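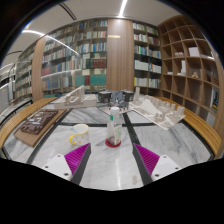
Let people drink in the library

The Brolow library board votes next month on whether to keep its ban on food and drink. I think it should drop the drink half of it.

The ban dates from the old building on Buler Street, where the reading room had carpet and the local history collection sat on open shelves. A spill there could ruin something that was hard to replace. The history collection now has its own locked room upstairs, and a ban on drinks in that room makes sense. Applying the same rule to a shelf of paperback mysteries does not.

Books get damaged, of course. Last year the library withdrew 559 items for wear or damage. The annual report puts 80 of those down to liquid, and most of them came back that way through the return slot. They were dropped in bathtubs and left out in the rain. A sign by the front desk can't do much about that.

Meanwhile the rule costs us readers. In the survey the library ran in December, 234 people answered the question about why they don't stay longer. The most common answer was that they wanted something to drink. These are students, retired people, and people who work from a laptop and have nowhere quiet at home. They leave after an hour and go to Zhong Coffee, where they pay for a table and put up with the music.

The library in Plillov allows any drink with a lid and asks people to keep open cups on the tables, away from the computers. It set aside $300 a year for replacing damaged books and has not yet had to raise it.

I would leave the food rule alone. Food brings crumbs, smells and mice, and the cleaning crew has enough to do. Coffee and water are a different matter. We already trust people to carry a stack of new hardcovers home, where they will read them over breakfast. We can trust them with a cup of tea at a library table.

The meeting is open to the public, and written comments are accepted at the front desk until the day before.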